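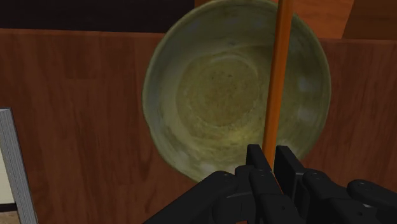 Domenica Pichler told me in February that she didn't mind the arm stirring the glaze, what she minded was finding out about it from the delivery slip. I wrote that down the same day, and I want to start there because she was right and it shaped everything we did afterward!

(Pause. Let people find seats.)

So, hi. Walter Bermúdez, Brurkthorpe, tableware. I run the glazing floor. 18 people, one arm, and a simulator we call Dullano where the arm gets to make its mistakes before it makes them near us.

What the simulator is for. We rehearse handling jobs in there: a bowl, a stick, a wooden top, a gripper that has to hold something thin without losing it. Thin things are hard! A person picks up a stirring stick while talking about lunch. We ran 479 rehearsals before anyone on the floor was happy with the grip, and I loved every dull one of them.

Who watches the rehearsals. At first just me. Then Domenica started coming over with her coffee, and she'd say "no, lower, you'd never hold it there" and we'd go change it. Now the glazers book the screen. Ask for a show of hands here: who has seen their own job rehearsed by a machine before it showed up? (Probably few. Wait anyway.)

What changed for people. Go slow on this part.

Stirring used to be 51 minutes of a morning shift, split among whoever was free. Sore wrists, lots of grumbling. That time has gone to test tiles and to teaching the newer people, which we never had room for. Nobody's hours were cut. Say that plainly, and say we put it in writing.

But some things got worse, and I want to be fair. Stirring was when people chatted. The mornings went quiet and I missed it for weeks. We brought in a 10 minute tile review, everybody standing, and some of the talk came back. Some didn't.

Also: glazers know a bucket by how it drags on the stick. The arm doesn't tell you that. So one bucket a day is still stirred by hand, and the person doing it writes the note for the rest.

Next up is the Bestero line, lids and small cups. Domenica has the rehearsal list for that one and she's already crossed out half of mine.

Questions. If they ask about cost, send them to the handout, page two.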